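Fudstead Pantry Boxes: where we've got to by December

Hi Vendula, it's been a busy stretch, so I'll try to keep this short (I won't manage it).

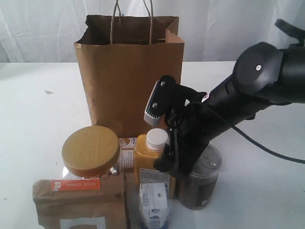

Deliveries

We sent out 213 boxes this quarter, up from 90 in the one before, and I'm still a bit stunned! Most of the jump came from the Urban estate, where the school put our sign-up slip in the book bags. The Brimar Street round is steadier. We lost 2 households there when they moved away, and picked up a few more through the clinic.

The evening slot has been the big hit. I'd expected people to want mornings, but the 6 p.m. run fills up first every time, so I'd like to add another one in the new year if we can find a second driver.

Money

We're a little under on fuel and well over on eggs. Eggs have been awful. I swapped them for dried beans in the last few boxes and got some grumbling, plus one very good chili recipe that I've now made twice. The grant covers us to the end of winter as things stand. The Trimov fridge needed a new door seal, $45, and I put that under repairs (hope that's okay, the receipt is in the folder).

What hasn't gone well

The phone line. People ring while we're out driving, leave half a message, and then I'm calling back at dinnertime. I've tried a text number for the past few weeks and the younger families love it, but the older folks don't use it at all, so we're stuck with both for now.

I also never got the cooking class going. The church kitchen was booked solid, and I should have asked earlier. It's on the list for spring, and they've penciled us in.

Could you let me know whether the second payment comes before or after the holidays? I need to get the dry goods order in and they want a deposit.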